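Pimbridge Robotics > Kitchen and bench arms > Girnonach G4

Girnonach G4 bench arm with two-finger gripper
Price: £1375 per month on hire, purchase price on request
Next open day: February
Jump to: My visit | What's in the hire | Specification | Booking a demo

My visit to the open day

I look after the listings on this site and I don't normally get let out to see the kit, so when Lungile Naidoo asked if I fancied coming along to the Girnonach open day at Kellach I had my coat on before she'd finished the sentence. I've been typing up arm specifications for ages and had never stood next to one of these while it was doing anything!

Kellach is a long low building behind the garden centre, and the parking is dreadful, so do come by train if you can (it's a ten minute walk and there are signs). We were given tea and a lanyard and split into little groups. Ours had a couple from a care home kitchen, a man who makes pies, and two students who asked much better questions than I did.

The first half was the simulator, which I'd expected to find a bit dull. I was wrong about that. Ibsa Bogale from the demo team had a kitchen worktop loaded up on the big screen, marble and everything, with the arm working over a long grey tray, and he let us choose what it should try next. The idea is that you rehearse a job on screen before you book time on a real arm. You can shift the tray round to an awkward angle, swap the thing being picked up, run it again, make a mess of it, run it again. The pie man had it doing the same pick over and over and had to be moved along.

What I liked most was watching the fingers. On paper a gripper is an opening width and a force, and I've copied those numbers into more tables than I care to remember, but once you see one closing on something with a curve to it you understand why people fuss so much about the approach angle. Ibsa had us bring it in from the side first and then from straight above. From above was much easier for me, though one of the students preferred the side and got on fine with it.

The second half was the real G4 on a bench. It's quieter than I thought it would be, more of a hum, and you can hold a conversation beside it without raising your voice. We each had a turn at guiding it by hand, which feels a bit like leading a very polite horse. I was nervous for the first minute and then didn't want to give it back.

A few grumbles, as Lungile said I could be frank. The teaching screen has small text and I needed my glasses for it. The menus take some learning too, and the care home couple wanted a "start again" button that was easier to find. We've passed both on. Lunch was sandwiches and they ran out of the cheese ones.

What's in the hire

G4 arm and base plate
Two-finger gripper with spare finger tips
Teaching screen and 4 metre cable
Simulator licence for the length of the hire
Half a day's set-up with one of our people

The Mthembu trolley isn't included, but you can add it at checkout. If you've got a fixed worktop you won't need it. If you mean to wheel the arm between rooms then yes, get the trolley.

Specification

Reach: 700 mm
Gripper opening: 100 mm
Mounting: bench, worktop or trolley
Power: ordinary wall socket
Minimum hire: one month

Booking a demo

The February open day is free and you only need to give us a name and tell us about any dietary needs (say if you want cheese). Bring a job you'd like to see tried. Photos and rough measurements of your worktop are useful, and if you send them ahead Ibsa can often have something similar ready on the simulator when you arrive. The morning group starts at 10 am and the afternoon one at 2 pm. I'd go for the morning.

Can't get to Kellach? We run the simulator half over a video call as well. Use the enquiry form and choose "remote demo" from the list.

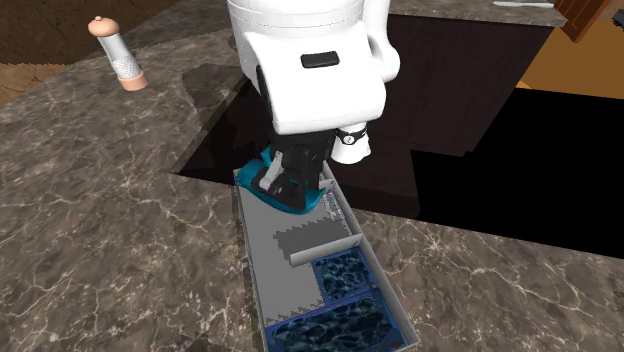 Simulator session: gripper closed on a teal piece, just over the end of the tray.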